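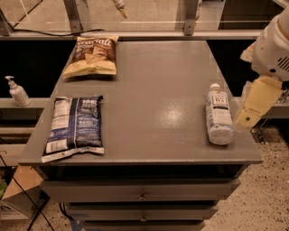
Snack cabinet, part 1 of 6: the top
Grey-painted wood, flat, slightly glossy. Two bags of chips to the left, one bottle on its side to the right. The gloss matters. It throws the ceiling light straight back at you, so labels are easier to read from the left.

2/6
The bag at the back is the sea salt one, face up. The navy and white one in front is face down, which suits me: nutrition label and barcode are all I need for the stock sheet. Bags stay flat until they have been entered.

3/6
The bottle says TEA on a dark block. Bottles go cap to the back. On its side is fine for sorting but not for storage — the Gaker cabinet we had until February lost 2 that way, both off the front edge.

4/6
Drawers. Small round knob in the middle of each. Top drawer for bags, second for bottles, third for anything that fits neither. There is a gap between the top and the first drawer, and receipts vanish into it. I have taped a card strip inside the Walletti one upstairs and will do the same with this.

5/6
Paint is Kvaran satin, two coats. Crumbs wipe off with a barely damp cloth. Anything abrasive dulls it, and the dull patch then shows every time the lights are on.

6/6
Stock sheet is in the Fusar folder, tab 11. Please enter the weight in grams. Last time somebody put in the calories.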